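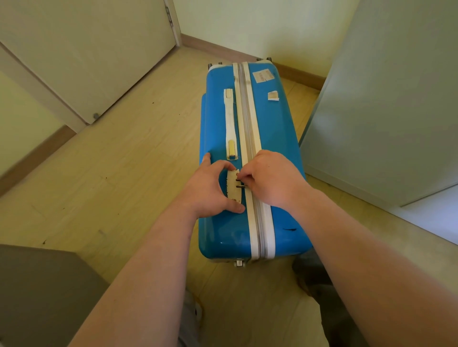
*Na-rae Yeom, Mastness gripper trials*

We're looking for 17 people to help us compare grippers this August in Villthorpe! You'll open a suitcase by hand first, combination dials and all, then drive an arm through the same job with each of our 5 grippers - small dials are a really tough test for robot fingers, and we'd love to see how you get on.

No experience needed, just two working hands and a free Tuesday evening from 6. You'll be paid 400 for the full set, and there's plenty of time to practice on the controller. Write to me or Soon-im Um at the Mastness front desk and tell us if you're left-handed - we'd like both!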